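4.2. Lo que mide (y lo que no) la encuesta de humedad percibida

La literatura sobre confort en vivienda rehabilitada descansa, en buena parte, sobre una pregunta sencilla: se le pide al residente que puntúe la humedad de su casa en una escala de cinco niveles. Hidayat y Rosenthal sostienen que esa puntuación sustituye razonablemente al registro instrumental. Nuestros datos no permiten afirmar tanto.

De los 500 cuestionarios repartidos en el barrio de Eshun, una parte considerable procede de hogares que acababan de recibir la visita de un técnico municipal. Es difícil creer que esa visita no influyera en las respuestas. Chin propone corregir el sesgo con un coeficiente único, pero no explica de dónde sale ni por qué debería valer lo mismo para una planta baja y para un ático. Al aplicarlo a nuestra muestra, 14 viviendas cambiaron de categoría sin que variara en ellas ningún valor registrado.

Tampoco convence el argumento estacional. Las entrevistas de Bivura se hicieron en marzo, a primera hora de la mañana, y las de Eshun a media tarde. Comparar ambas series como si midieran lo mismo — así lo hace el informe de Hokine — exige suponer que el encuestado recuerda todo el invierno y no la noche anterior.

Queda el problema de los materiales. Rahman clasifica los cerramientos en tres clases según su acabado y atribuye a cada una un comportamiento higrotérmico. La clasificación es cómoda, pero el acabado a la vista dice poco de la composición del muro, y menos aún del encuentro entre la obra y la carpintería, donde suelen concentrarse las filtraciones de aire.
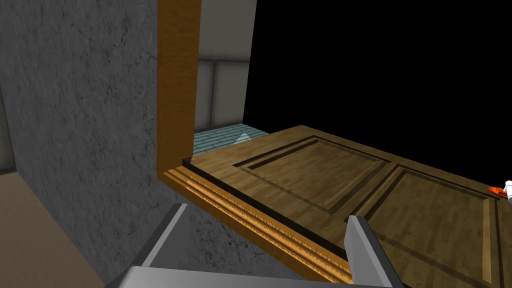

Figura 3. Modelo digital: marco de madera moldurada en un muro de hormigón.

Una diferencia de 20 puntos porcentuales entre clases, como la que comunica la autora, podría deberse por entero a la antigüedad de los edificios. Le pedimos los datos desagregados y solo obtuvimos las medias. Mientras no se publiquen, preferimos tratar la variable «acabado» como descriptiva y excluirla de los modelos de la sección 5.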